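Section 5. Setting Up and Running a Tabletop Pick-and-Place Task in Simulation

Applies to: Sterneck Workcell Simulator, all arm models
Read first: Section 3 (Installing arm models), Section 4 (Object library)

5.1 Purpose

This section covers the house rules for building a tabletop scene, running an arm in it, and deciding whether a run may be kept. The rules are the same ones used on the Lulldale hardware cells. A motion that breaks a rule in simulation must not be sent to a real arm, even if the object ends up in the right place.

5.2 Before you start

You need a licensed copy of the simulator, an arm model with its gripper attached, and write access to the project folder. Scenes saved in the older Tondadia format have to be converted first (see Section 4.6). Converted scenes lose their friction settings, so enter those again by hand.

5.3 Building the scene

1. Open a new scene and load the table. Leave the table at its default height.

2. Mount the arm. Check that the base is fixed to the world and not to the table. An arm fixed to the table will pass every load test and the results will mean nothing.

3. Place the target container. Turn it to the angle given in the task sheet. Do not square it up with the arm to make the approach easier.

4. Add the object to be moved and any other objects listed in the task sheet. Objects that are not part of the task stay in the scene as obstacles. They are treated as fragile unless the sheet says otherwise.

5. Turn on collision shapes and look at each object from above and from the side. For open containers, use the detailed shape. The simple box shape closes off the top and the arm will report contact with thin air.

6. Let the scene settle for 2 seconds. If anything slides, tips or sinks into the table, fix it and start again from step 5.

7. Save the scene under a new name. Never overwrite a scene that already has runs attached to it.

Note: Slatted containers have real gaps in the floor. Small objects can tip into a gap or stand on the table between slats. The task sheet must state whether this counts as a correct placement.

5.4 Setting the limits

1. Open Arm > Limits and load the standard profile.

2. Set grip force to 20 N. Raise it only if the object sheet allows more.

3. Set the step limit to 4000. A run that reaches the limit is recorded as failed, wherever the object is at that point.

4. Turn on contact logging for the whole arm. The default logs the fingers only, and most rule breaks happen at the elbow and forearm.

5. Lock the profile. Changes made after locking are written to the run record.

Caution: Do not turn off joint limits to reach a far object. Move the arm base in the scene file, log the change, and repeat the settling check.

5.5 Running the task

1. Start the run from the home pose.

2. Approach the object with the gripper open. The fingers may touch the object being picked up and nothing else.

3. Close the gripper and wait for a steady force reading before lifting.

4. Lift clear of the table before moving sideways. Keep the held object higher than the walls of the container until it is over the opening.

5. Watch the elbow and forearm as well as the gripper. The part of the arm closest to an obstacle is often well away from the fingers.

6. Lower the object, open the gripper, and back out along the same path.

7. Return to home and stop the run.

Caution: If you pause a run with an object in the grip, do not edit the scene. Moving even one obstacle while paused makes the contact log unreliable. Cancel the run and reload.

5.6 Keeping or rejecting a run

Keep a run only if the contact log shows no touch between the arm and any obstacle, the grip force stayed under the limit, and the object was released at rest. A dropped object that lands inside the container is a rejected run.

Run each scene 16 times before you report a result. Report all of the runs - including the rejected ones - and give the reason code for each. Reason codes are listed in the Awwad test sheet at the back of this guide.

Do not adjust the scene between runs in the same set. If a change is needed, save a new scene and begin a new set.
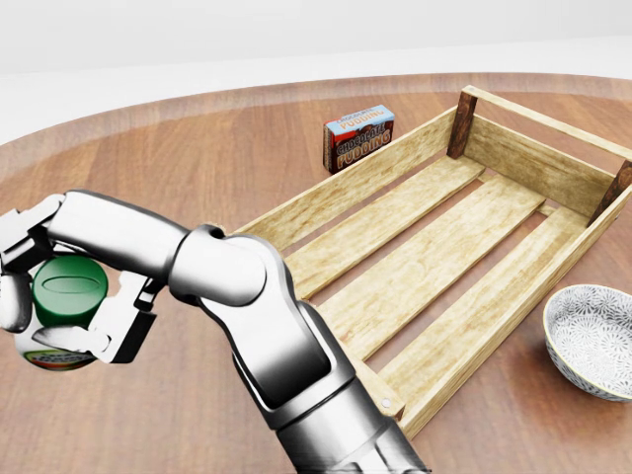
Figure 5-1. Jar held above the table, with an empty slatted crate and two other objects in the scene.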